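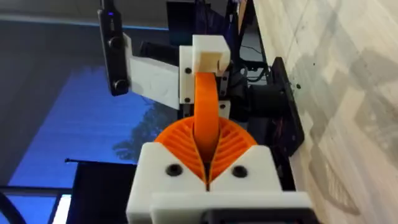
Fig. 4.1 Orange ribbed finger in its white bracket, held with two black screws

4. Preparing a study room for a long-stay guest

This section is for the house team at Wodia Residence. It explains how to make a room ready for a guest who stays one month or longer and will work in the room. For short stays, please use section 3.

Before you start, take the room folder from the reception shelf. You will need the inventory sheet, two keys and the electricity card.

4.1 The evening before arrival

1. Open the window and the shutters for one hour. In the rooms on the Ibarra side, close the shutters again before dark.
2. Make the bed with the thick cover. From March the thin cover is enough.
3. Write the number from the electricity meter on the card. Write all the digits, for example 1,366, and not a rounded number.
4. Check that both keys open the room and the street door. Try them yourself.

Note: Room 9 has its meter in the corridor, behind the small curtain. The other meters are inside the rooms.

4.2 The desk

1. Move the desk so that the guest has daylight from the side.
2. Pull the desk lamp cable behind the desk, never across the floor.
3. Put the house booklet and the Hivier bus timetable in the top drawer.
4. Sit on the chair for a minute. If it moves, bring it to the workshop and take another one.

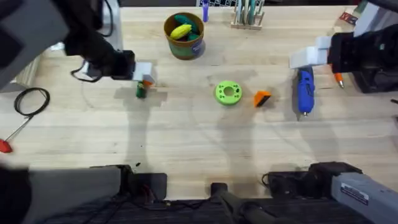 The desk surface must be written on the inventory sheet together with the rest of the furniture, and guests sign for it when they arrive. Please be exact with the marks. On a light wooden top with pale grain, as in the photo, even faint stains can be seen, and in this case you write "several faint stains" on the sheet – the word "used" is too short. Without this line we cannot know later which marks are old.

Caution: Do not use bleach or a rough sponge on bare wood. A soft cloth with a little soap is enough, and then a dry cloth.

4.3 When the guest arrives

1. Go to the room together and read the inventory sheet aloud.
2. Show the meter and let the guest compare the number with the card.
3. Receive the deposit of 2,000 pesos and give a receipt. The deposit goes in the office box before 9 p.m.
4. Explain the quiet hours and which kitchen shelf belongs to the room.

Note: If the guest comes late at night, do steps 1 and 2 the next morning. The keys and the receipt can not wait.

If something is missing from the room, tell Noemí Quintero in the office. She orders new things through Drirnero, and the delivery takes some days.

Comments

Cherry Mae Catacutan
Is the thin cover also for the ground floor rooms? They are still cold in March.

Noemí Quintero
Ground floor keeps the thick one until April. I will add it.

Eliseo Nava
The curtain by Room 9 was taken down for washing, the meter is easy to find now.

Anayeli Barrera
Please print the sheet with more space for the desk line. I always have to write on the back.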